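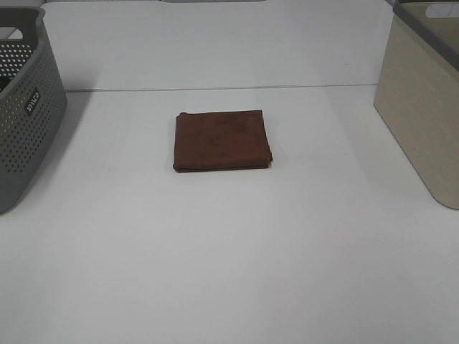 Fig. 1. Folded brown cloth on a white tabletop.

Week 2: Household cleaning claims
Notes by Elspeth Hepburn

Start with the Gramum leaflet. It says its cloths remove "90% more dirt." More than what? The leaflet never says.

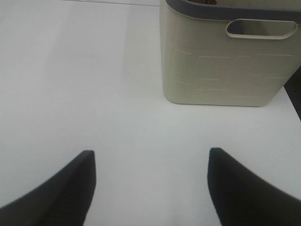

The Okcombe survey asked 2000 buyers if their homes felt cleaner. Feeling is cheap to measure — and they had all just paid for the product. 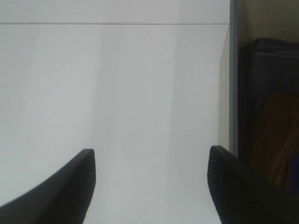
Hunham at least ran a test, with 30 kitchens and no comparison group. I would not lean on it.

For Wednesday: read Waweru, chapter 2, and mark every claim you can't trace to a source.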